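Setside Crate Cell: setup and upkeep kit
Sold by Hollow. Reviewed for the listing by Sumathi Amin

The maker's sheet says the Setside kit turns any spare floor into a crate-handling cell in one afternoon. I would plan on two days, and I would keep the second one free of visitors.

What you get: floor tape, a set of printed crate labels, a spare wheel set for the legged unit, the hex keys, and a setup booklet that assumes your floor is flat. Shelving and crates are not included. The robot is not included either, which the old listing was vague about.

Part numbers: 228 for the full kit, 131 for the tape and labels alone. If you already own the machine and haven't worn out a wheel yet, order 131.

Setting out the floor

Start from the shelving. Roll each unit to where it will live, lock the casters, and only then put tape down. The booklet has it the other way around, and you end up pulling tape. Each square is a standing spot for the robot or a drop spot for a crate. Overlap the strips at the corners and press them hard, especially on carpet. A slightly crooked square can be worked with as long as you teach the position again after taping. A square that has moved since the last teach is a different problem, and the software won't warn you about it.
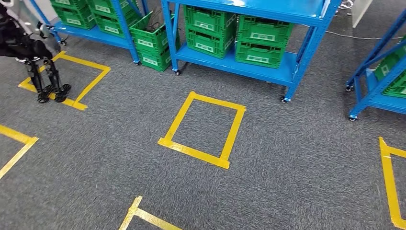
Mojtaba Asadi: We run ours on carpet too and I don't buy the claim that the tape lasts a season. The strips under the wheels went fuzzy on us in November and we had to redo two squares. Fine on the vinyl side. Also, check your casters every morning, one bumped shelf and every pick on it is off.

I have asked for the season figure to be taken off the page. Wisar, who pack the kit, say it came from a test on sealed concrete, so read it that way if you read it at all.

Looking after the wheels

Power down and support the body before you touch a wheel. Carpet fibers wind themselves around the axle and the booklet gives this one line. Pull them out with tweezers, not a blade. Spin each wheel by hand afterward and compare left with right. If one drags, clean it again before you fit a spare. I suspect a good share of the wheels sent back as faulty were only dirty.

Keep cables out of the driving area. The "cable tolerant" wording on the carton means the robot may roll over a thin one without stopping. I would not call that a feature.

Returns

Opened tape can't go back. Wheel sets can, within 8 weeks, if the bag is sealed. Questions about fit go to Fereshteh Rashti at the Hollow parts desk.

Page checked Wednesday, July 23, 2025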